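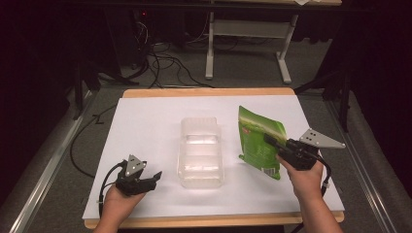
흰 깔판 위에 놓인 투명 플라스틱 트레이와 초록색 스낵 봉지. 봉지는 오른손에 쥔 그리퍼가 물고 있다.

니키바흐 새 플래너, "재학습 없이 봉지 포장" 주장에 의문

로봇 소프트웨어 업체 니키바흐(Nikivach)가 2024년 5월 14일 양팔 작업 계획 소프트웨어 '미마모(Mimamo)'의 시험 결과를 공개했다. 사람이 손에 드는 그리퍼로 작업을 시연하면 그 궤적을 학습해 로봇 팔의 동작을 만들어 내는 방식이다. 회사는 시연 227건만으로 봉지를 트레이에 담는 작업을 익혔고, 처음 보는 포장재도 재학습 없이 다룬다고 밝혔다.

근거는 빈약하다. 공개된 평가는 40회에 그쳤고 포장재는 일곱 종류였다. 이 가운데 학습에 쓰지 않은 것이 몇 종류인지는 자료에 나오지 않는다. 잡는 데 실패한 뒤 다시 시도한 경우를 성공으로 쳤는지도 불분명하다. 조명이나 트레이 위치를 바꾼 조건의 수치도 빠져 있다.

물류 자동화 자문사 포트히터(Potgieter)의 본가니 응코보(Bongani Ngcobo) 연구원은 "같은 탁자, 같은 조명에서 나온 성공률로는 현장 성능을 알 수 없다"며 "봉지는 내용물이 쏠리기만 해도 잡는 지점이 달라지는데, 플래너가 이를 인식하는지 자료만 봐서는 판단하기 어렵다"고 말했다. 계획을 한 번 다시 세우는 데 걸리는 시간이 약 23밀리초라는 회사 측 설명에 대해서도 그는 영상 인식 단계를 뺀 값일 수 있다고 지적했다.

니키바흐는 6월에 평가 코드와 실패 기록을 내놓겠다고 했다. 시연 원본 데이터의 공개 여부는 정하지 않았다. 도입을 검토 중인 포장업체 조스투다르드(Zostudard)는 계약 여부를 묻는 질문에 답하지 않았다.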